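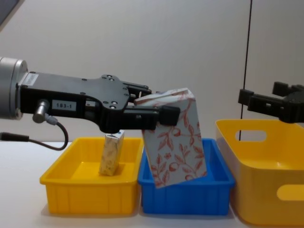 Kamrul Wijesinghe wrote in after the first version of this page to say that his left gripper lost its grip force setting every time the cell was powered down, and that the order of steps was to blame. He was right. The force value has to be saved after the stroke is taught. The steps below follow the corrected order.

Gripper setup and cable check for a two-arm carton cell
Last revised 11 Mar 2019

Scope

This page covers the parallel-jaw grippers on a tabletop cell that moves small cartons between trays and bins. It applies to the cell as built at Gostisow, running the Rinora control software. Arm calibration is on a separate page and should be finished first.

You will need

Hex key set
Torque screwdriver
Lint-free cloth and isopropyl alcohol
Feeler gauge
One carton of each size in the current run
The cell log

1. Make the cell safe

Stop the program and send both arms to the park position. Switch off motor power at the controller and hang the lockout tag. Leave logic power on so that the position readings stay live. If a gripper is holding a carton, support the carton by hand before opening the jaws from the pendant. Do this before motor power goes off.

2. Check the gripper number

Read the number on the label on the side of the housing and compare it with the entry in the log. The left arm in the picture carries 183-1. Each gripper has its own offset file, and loading the wrong one shifts the closing point without raising an error.

3. Inspect the connector and cable

Turn the connector collar by hand. It should not move. Follow the cable back along the arm and look for flat spots, cuts and shiny patches where the jacket has rubbed. The loop below the wrist must be long enough for full wrist rotation and short enough to clear the tray rims. Rotate the wrist slowly by hand through its whole range to confirm this. If the cable goes tight at either end, move the first clamp back along the arm and check again.

4. Clean and check the fingers

Wipe the contact faces with alcohol and let them dry. Check the finger screws with the torque screwdriver, using the value in the log. Close the jaws with no part between them and try the feeler gauge at the tip and at the root. A gap at one end only means the finger is seated at an angle – take it off, clean the seat and refit it.

5. Teach the stroke

Restore motor power. Select the gripper, choose Teach Stroke and run it open and closed 5 times. The readings should settle by the third pass. If they keep drifting, go back to step 4.

6. Set and save the force

Start at the lowest setting. Grip a carton near its upper end, lift it clear and tilt it. Raise the setting one step at a time until the carton no longer slips, then add one more step. Look at the panels for dents. Wrapped cartons slip sooner than bare board, so set the force with a wrapped one. Press Save to Unit, wait for the confirmation, then cycle the power and read the value back.

7. Test the placement

Run the place routine at low speed with one arm while the other holds clear. The lower corner of the carton must pass inside the tray rim without touching it. Repeat with the tallest carton. Then swap arms.

Faults

Error 451: stroke not taught since the last offset change. Repeat step 5.
Jaws close but report open: connector not fully seated. Repeat step 3.
Carton turns in the grip: dirty or worn fingertip pad. Clean first, then replace.

Service interval

Repeat steps 1 to 4 every 4,000 cycles. Replace the fingertip pads each June, or earlier if the surface is glazed. Spare pads are in the Mondal cabinet, drawer 2. Log entries go to Afroza Sivakumar.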